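Part-Time Shop Assistant at Restlow Secondhand, Bravton

Do you like old things, odd things and a good chat over the counter? We're looking for a friendly, dependable person to join us at Restlow, the secondhand housewares store on Leckie Street, starting in May.

We've been open for 10 years now, and in that time we've grown from one cramped room into two floors of dishes, lamps, linens, picture frames and whatever else the people of Bravton clear out of their attics. Our regulars are a lovely bunch. Some of them come in every single week and hardly ever buy anything, and we'd miss them terribly if they stopped!

You would be working three days a week, Saturdays included, mostly with Corina Cârstea, who runs the shop floor. Mornings tend to be quiet and are spent pricing, dusting and finding room on shelves that are already full. Afternoons are busier – people drop in after school or work, and you'll be at the register, wrapping glasses in newspaper and answering the phone. Once a month we also drive out to the Sturkisard flea market with the van, and we'd love it if you came along for that (lunch is on us).

You don't need experience in a store. We can teach you the register in an afternoon. What we would like is someone who is comfortable talking to strangers, can carry a box of plates up a flight of stairs, and doesn't mind getting dusty. A driver's license would be a help with the van, but please apply even if you don't have one.

Pay is by the hour and we'll go over it with you at the interview. You'll get paid vacation, a staff discount, and first look at the new arrivals, which has been the ruin of all of us at one time or another.
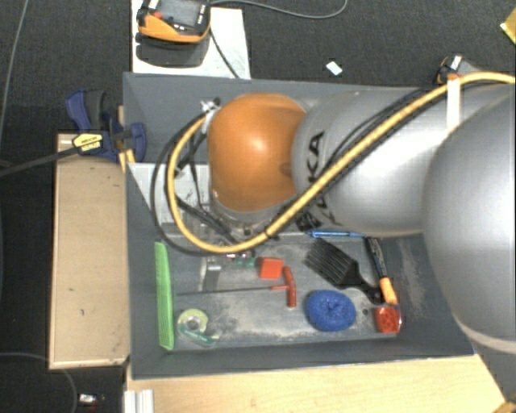

Small household items and tools in an open gray bin.

To apply, write a few lines about yourself and bring them by the shop, or mail them to Paula Bratu, Restlow Secondhand, 344 Leckie Street, Bravton. A resume is fine too, but we enjoy a letter more. Please tell us which days you can work and when you could start.

Applications should reach us by Wednesday, March 13, 2024. Paula will call everyone back, whatever we decide, so please don't forget to include your phone number.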